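Joscombe House Residents' Welfare Fund
Progress report to the Provent Trust, Mon 1 June

The snack tray scheme has now been running since February. Of the 300 trays funded under the grant, 258 have been issued to residents at Joscombe and Grerovell. Each holds a mixture of individually wrapped items: cakes and pastries, a chocolate bar, seaweed and other dried snacks.
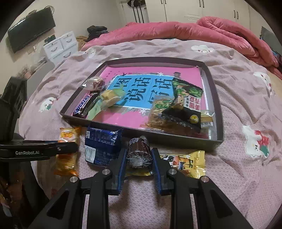 Demand for savoury items has been higher than forecast, and the order placed with Szekeres was amended accordingly. Expenditure remains within budget. Delivery was late on 2 occasions — both were resolved within the week — and 15 trays were reissued as a result.

The remaining trays will be distributed over the summer. A final statement of accounts will follow.

Beca Pumphrey
Scheme Manager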